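Workshop notebook, Tuesday, 8:40 am
Bench reset, Vindley room

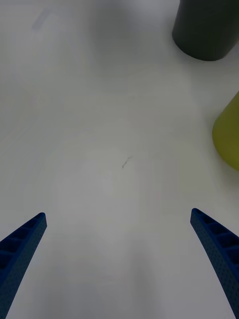 Finally got to the big table today, and I'm so pleased with it! Negin Salehi and I had been putting this off since the shelves arrived, and the top had picked up tea rings, glue spots and a long streak of pencil that I'm fairly sure was mine. Started with warm water and a drop of dish soap, then the soft side of the sponge for the glue. The pencil needed baking soda paste and 3 passes. I'd forgotten how much light a white top throws back at you, and even the dark gray cylinder up in the corner stands out against it now (you could spot it from the door, I swear). All that flat, clear white in the middle is exactly what I want for laying things out.

Notes for Malcolm, who has the room after lunch:

Soap only on the top, please. The Hanik spray leaves a film, and we spent 6 minutes buffing off one test patch. It's back under the sink with a label on it.

Tape: paper tape is fine for a day. After that it starts to leave a line. I tried it on the underside last week and had to scrape.

Layout idea. Keep the middle open, tall things toward the back corners, small parts in the shallow trays from Ranjbar. Negin wants the trays on the left, I want them on the right, so we're doing 2 days each way and then arguing about it properly. Can't wait.

Still to do: felt pads for the legs (one corner rocks a little when you lean on it), find the missing tray lid, ask Pliradville if they still sell the matching side shelf.

Negin just came by with coffee. Coasters moved to the top of the shopping list.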